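Laklow Laundry Service: Frequently Asked Questions

Page last changed 17th April

What is Laklow?
Laklow is a wash and fold service for homes in the Membridge area. We collect your clothes at the door, wash them in our shop on Stinov Street and bring them back folded. The shop belongs to Ashraful Marikar and Karthik Samarakoon, and one of us will usually answer the phone.

How do I book a collection?
You can call us, write to us by e-mail or come to the counter. Please tell us your address, the floor and if there is a code for the gate. A booking made before noon is collected the same evening.

How long does it take?
Normal washing comes back in three days. Bed covers and curtains need five days. In November many people bring the winter blankets at the same time, and then it can be up to seven days.

Do you mix my clothes with the clothes of other customers?
No. Each order has its own machine and its own number tag, from the collection until the return.

How should I prepare the clothes?
Please empty all pockets and close the zippers. You do not need to separate the colors, we do it at the shop. Shirts with a print should be turned inside out if you have time for it. We wash them cold and we do not iron on the print.
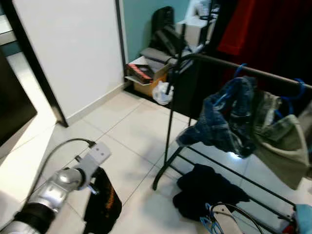

Black fabric with an orange print, laid flat on floor tiles.

If a print has already started to crack or peel, please tell us at booking. We can still wash the item, but we can not promise that the print will stay as it is.

Which detergent do you use?
Our standard one is Fakir liquid without perfume. If your skin is sensitive to it, you may give us your own detergent in a closed bottle and we will return what is left.

Can you remove every stain?
Not every one. Fresh coffee and grass are mostly easy. Old oil, hair dye and ink are difficult. We try two times, and if the stain remains we put a small paper note on the item, so you know we have seen it.

What if something is lost or damaged?
Please inform us within six days after the return and keep the tag. We will first look in the shop, and if the item is not found we pay for it according to its age. For this it helps to have the receipt, but it is not required.

Do you clean leather or wedding dresses?
No, sorry. We do not have the machines for it.

How can I pay?
By card or cash when we bring the order back. Customers with more than three orders in a month can ask Karthik for a monthly bill.

Can I cancel?
Yes, without cost, until the driver has left the shop. After that we charge only the trip.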